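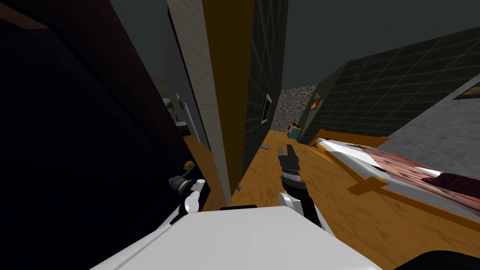 susteck-recipes

Home baking and cooking notes, typed up into one big file. 1,463 recipes so far, most from Ursina Hauser's card boxes, the rest from me (Veronika Grabner). Bread is the largest section, then soups, then cakes.

What's in it

recipes.csv – one row per recipe: title, section, oven temp, time, servings, source
steps.csv – method text, joined on recipe_id
swaps.csv – subsitutions we tried, with a mark out of 4 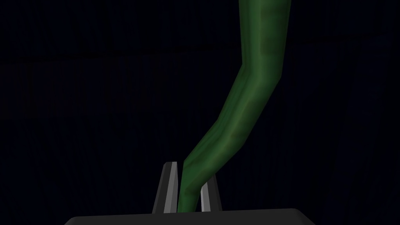
Temps are all Celsius, fan oven. Ursina's cards were for a conventional oven so I knocked 20 off. If a card gave no temp the cell is blank, please don't fill it with a guess. Cups turned into grams using the table in the notes folder. Flour is the weak spot – she scooped, I spoon, so older bread rows come out a bit stiff. Add water.

Known problems

19 recipes have no yeast amount. Card said "as usual".
Plaits from the Lüthi box are in twice under different names. Will merge in December, maybe.
Rye section: proving times are for a cold kitchen. Halve them in summer and keep an eye on it.
Servings column is hopeful.
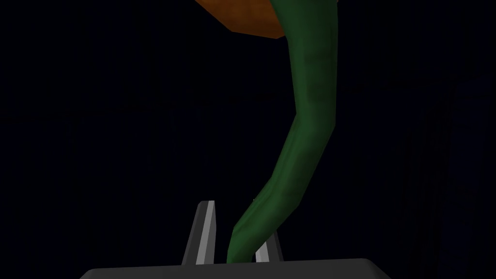
Curved green stem, close up.

Changes in version 2

Split steps out of the main file. Fixed teh fractions (½ was coming through as a question mark). Added the Akel flatbreads, five kinds, all tested on a dry pan.

Using it

Fine for home use, clubs, school projects. Ask before printing it as a book. Corrections welcome, put the recipe_id in the subject line or I won't find it.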